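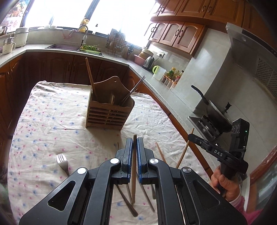
*Stäbchen auf der Blümchendecke*

**17. Mai 2024**

Endlich die Walliner angeraucht! Seit März liegt sie im Regal, und ich habe mich nicht getraut, weil ich sie mir für einen ruhigen Abend ohne Telefon und ohne Wind aufheben wollte. Heute war so einer. Modell 133, gerade Billiard, sandgestrahlt, ziemlich dunkel gebeizt, mit einem Mundstück aus Ebonit, das so dünn ausgearbeitet ist, dass ich beim ersten Zubeißen kurz erschrocken bin. Liegt aber wunderbar zwischen den Zähnen, fast gar kein Gewicht.

Zum Tabak: Lise Pelletier hat mir eine 50-g-Dose Prellidar aus Beaulieu mitgebracht, aus dem kleinen Laden hinter dem Markt, von dem sie immer schwärmt. Ich kannte die Mischung nur vom Hörensagen. Virginia und Perique, als Flake gepresst, keine Aromatisierung. Beim Öffnen Feigen, Heuboden, ein bisschen Essig (der verfliegt nach ein paar Minuten), dann etwas wie frisches Schwarzbrot. Ich habe bestimmt fünfmal die Nase reingesteckt, bevor ich überhaupt ans Stopfen gedacht habe.

Die Scheiben waren mir zu feucht. Also zwei davon grob aufgerubbelt und auf Küchenpapier ausgebreitet, 40 Minuten liegen lassen. Danach federten die Fasern beim Zusammendrücken wieder auf, genau so mag ich das. Gestopft habe ich nur den halben Kopf, wie bei jeder neuen Pfeife, unten ganz locker und oben einen Hauch fester. Der Kaltzug war frei, mit leichter Süße und einem Kribbeln auf der Lippe, das wird der Perique gewesen sein.

Erstes Anzünden, leicht angedrückt, zweites Anzünden, und dann ging es los. Heu und Zitronenschale im ersten Drittel, recht hell, fast spritzig. Ein wenig Holz vom neuen Kopf war dabei, aber lange nicht so bitter, wie ich es von meiner alten Bent in Erinnerung habe. Nach der Anfangsphase kam dann dieser Pfeffer durch die Nase, und dahinter Pflaumenmus! Richtig dunkles, lang eingekochtes Pflaumenmus, wie es das bei uns in Cirkau im Herbst gab. Ich saß auf der Bank und habe laut gelacht.

Im letzten Drittel etwas Leder und geröstetes Brot, die Süße wurde schwerer, der Pfeffer blieb. Einmal habe ich vor Begeisterung zu schnell gezogen, da wurde der Kopf sofort heiß, also abgelegt, gewartet und neu angezündet. Danach wieder brav in kleinen Schlucken. Zum Schluss feine hellgraue Asche und nur ein winziger feuchter Rest am Boden. Kein Blubbern, kein Pfeifenreiniger zwischendurch. Für eine Pfeife ohne Filter beim allerersten Mal finde ich das großartig.

Zu trinken gab es nur Wasser und später eine Tasse schwarzen Tee. Der Tee passt fast zu gut, der holt das Malzige noch weiter nach vorn. Nächstes Mal probiere ich Kaffee dazu, aber dann am Nachmittag.

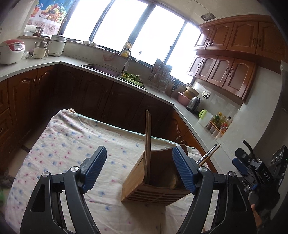 Wie lange soll die Walliner jetzt ruhen?

Mindestens zwei Tage, mit einem Reiniger im Holm und dem Kopf nach unten, damit das Holz durchtrocknen kann.

Ich werde mich daran halten, auch wenn es schwerfällt. Kelly Kershaw hat mir am Telefon (nach der Pfeife, Ehrenwort) noch geraten, den Rest der Dose in ein Bügelglas umzufüllen und einen kleinen Befeuchter mit 60 Prozent dazuzulegen. Sie lagert ihre Flakes seit Jahren so und meint, der Prellidar werde mit der Zeit runder und der Essigton verschwinde ganz. Ich habe die Hälfte ins Glas gegeben und Datum und Sorte auf den Deckel geschrieben. Die andere Hälfte bleibt in der Dose, die wird den Sommer nicht überleben.

Noch zu merken: den Stopfer mit der flachen Seite nehmen, die runde drückt in der Mitte zu tief. Streichhölzer gehen zur Neige, die langen. Und Lise fragen, ob es in Beaulieu den Prellidar auch ungepresst gibt, sie fährt ja bald wieder hin.

Jetzt ist es spät, die Finger riechen immer noch nach Feige, und ich habe schon wieder Lust auf den nächsten Kopf. Morgen dann die alte Bent.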